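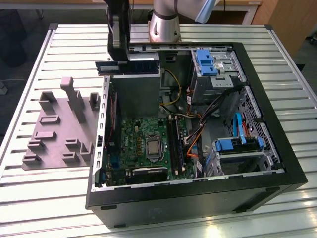
Can machines do proper chores yet? (Workshop & Home forum)

slotted_spoon
My brother-in-law reckons we'll all have something folding the washing by next July. I fix PCs for a living and I'm not holding my breath. Swapping a stick of RAM takes me 30 seconds, half of that spent finding my glasses, and I'd still put it down as one of the harder things you could ask an arm to do. You've got to line it up, push hard enough that it seats, and stop before you crack something. Has anyone here seen one do it all the way through, start to finish, with no cuts?

pemon_pete
Depends what you call a chore. At Pemon we've had arms packing trays for ages and they're brilliant, because the tray is always in the same place. Put it 2 cm to the left and they carry on packing the table. Your average kitchen is nothing but things 2 cm to the left!

Blomqvist_fan
I think you're both being a bit gloomy. Practice boards are how you get from trays to real machines, same as an apprentice gets scrap to ruin before they go near a customer's kit. Big chunky sockets first, then the fiddly green stuff.

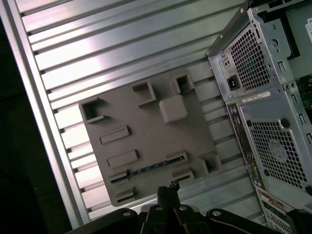 Grey practice board on the left, back of a real tower on the right.

slotted_spoon
Fair enough, but look at the two of them side by side. The board is all nice clean edges. The tower has a power supply, ports in every colour, brackets, and that's only the back of it! Inside there are cables everywhere, and cables move when you touch them. My money's on the cables winning for a good while yet.

kettle_on
Not a techie, just nosy. I don't care about computers, I want the dishwasher emptied. Is that easier or harder? It feels like it should be easier — plates are plates.

pemon_pete
Harder, I'd say. Wet glasses, a fork wedged under a bowl, the cat. And you'd want it done for less than 50 quid a month or you'd just do it yourself.

Blomqvist_fan
Disagree, a plate forgives you if you're a bit off. A slot doesn't. If an arm can get a thin rod into a narrow hole, then a plate rack shouldn't frighten it.
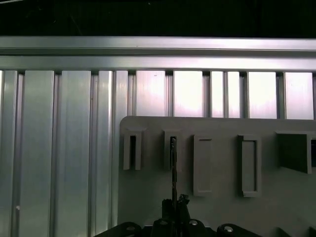
Wadelow Makers' Club — Automation Group

sterau_bound
Been lurking, but the rod one is my sort of thing. I've spent far too many evenings on peg-in-hole jobs and people always underrate them. Look how little room there is round that opening. When you or I do it we feel the edge and wiggle — you don't even know you're doing it. An arm that can't feel much has to get the angle right by looking, and the fingers are often in the way of the very bit you want to see.

slotted_spoon
Right, so that's a no then?

sterau_bound
It's a "some of it". Shop floor, same part, same fixture, yes, go for it. Somebody's spare room with a tower they've had open since Christmas, no. I wouldn't let one near mine without my hand on the stop button.

kettle_on
So I'm still doing the dishwasher.

Blomqvist_fan
For now! Ask me again when I've got my own arm going, the gearbox is in bits on the ironing board at the moment.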